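Chapter 2
Work Surfaces: Height, Finish, and Edge

Learning goals

After reading this chapter you should be able to:
- define working height and tell it apart from table height
- explain how gloss and color of a top affect reading and fine handwork
- name the common edge treatments and the wear each one is prone to
- fill in a surface survey sheet for a room with mixed uses

Key terms: working height, matte finish, specular reflection, edge strip, overhang, reach zone

2.1 Why the surface comes first

Courses on room planning often begin with floor area and door placement. This book takes up the work surface earlier, as most later choices depend on it. The height of a table sets the height of the seat. The color of its top changes how much light the room seems to need. Its depth decides how far a person must stretch for an object at the back, and so where shelves and outlets can go.

The Hashemi survey, used as a running case in this book, covered 59 rooms in two buildings at Wemen. Ardalan Yazdani and Yatziri Alvarado recorded each work surface on a single sheet and left furniture style out of the record entirely. Their sheets are reprinted in Appendix B. Students should have them at hand while working through Sections 2.3 and 2.4.

2.2 Working height

Table height is measured from the floor to the top face of the table. Working height is measured from the floor to the point where the hands do their work. The two are equal only when the task lies flat on the table. A person writing on a single sheet works at table height. A person kneading dough in a bowl with a rim 200 mm above the table works well above it, and the table should be lower to match.

Adjustable frames remove part of the problem. The Drurketti frame described in Chapter 5 has a travel of 300 mm, enough to cover both seated and standing work for many adults, though not for all. Where a fixed table must serve several people, set the height for the tallest regular user and give the others a raised seat and a footrest. A low table cannot be corrected by the person sitting at it.

2.3 Finish and color

A surface returns light in two ways. Specular reflection sends light off at the same angle at which it arrived, and the eye sees it as glare. Diffuse reflection spreads the light in many directions. A matte finish favors the second. It is the usual choice for reading, drafting, and sorting small parts.

Color acts separately from gloss. A white top returns a large share of the light that falls on it and makes dark objects easy to find. It also offers a strong contrast with dark tools, and a weak one with paper. Where paper is the main material, a pale gray or tan top is easier on the eyes over a long period.
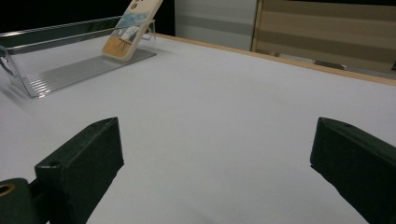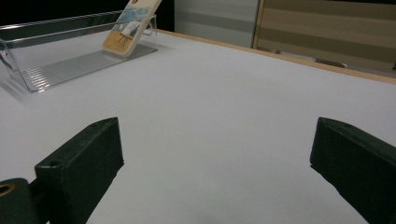

Figures 2.1 and 2.2. Dark green against a white tabletop.

2.4 Edges

The edge takes more wear than any other part of a table. Chairs strike it, forearms rest on it, and liquids collect under it. Three treatments are covered in this section.

A solid edge strip is a narrow length of wood fixed to the side of the top. It resists knocks and can be sanded, but the joint between strip and top must be kept sealed. Banding is a thin layer glued in place, low in cost and likely to lift at corners. A rolled edge continues the top face over the front in one piece. It leaves no joint on the upper side and is hard to repair once chipped.

On the Tromero sheet, enter the edge type in column 2 and the overhang, in millimeters, in the column beside it. Leave the overhang blank for tables fixed to a wall on the measured side.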